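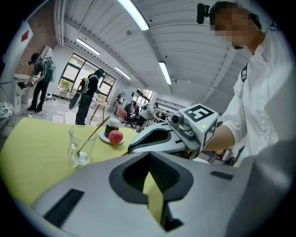 Opening. Thank the hosts, skip the biography, it's in the program.

Start with the headline everyone has seen by now: "Tea drinkers prefer Swai." Ask for a show of hands. Who believed it? Who read past the first line?

The survey went out to 2,866 people. Fine, big number. But the taste test itself had 100 people in it, all signed up at the Fumthorpe store, where Swai was on sale that week. Pause here and let them work it out.

Then the question wording. People were asked which tea was "smoother." I still don't know what smoother means, and Octavio Huenchumán at Trikonen couldn't tell me either when I called him. He was polite about it.

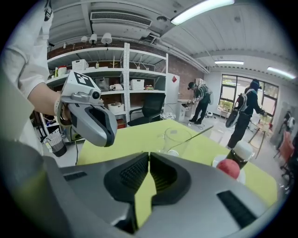 Second problem is the order of tasting. Swai was always served last. People remember the last thing they drank, and they've also just had a plain cracker. Swapping the order for half the group costs nothing. Why wasn't it done? Don't guess at motives, just leave the question up there.

Piderside ran its own version in August with 2,000 people and got nearly a tie. Careful - that one was paid for by a rival brand, so go easy. I don't trust it much more than the first.

If short on time, cut the part about sweeteners.
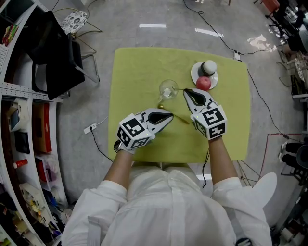
A clear glass cup and a thin gold spoon on a lime-green cloth.

Price. Tasters were told Swai was the expensive one before they tried it. Read the instruction sheet out loud, slowly. Someone usually laughs.

Questions, 10 minutes at most. If asked what I drink at home: coffee.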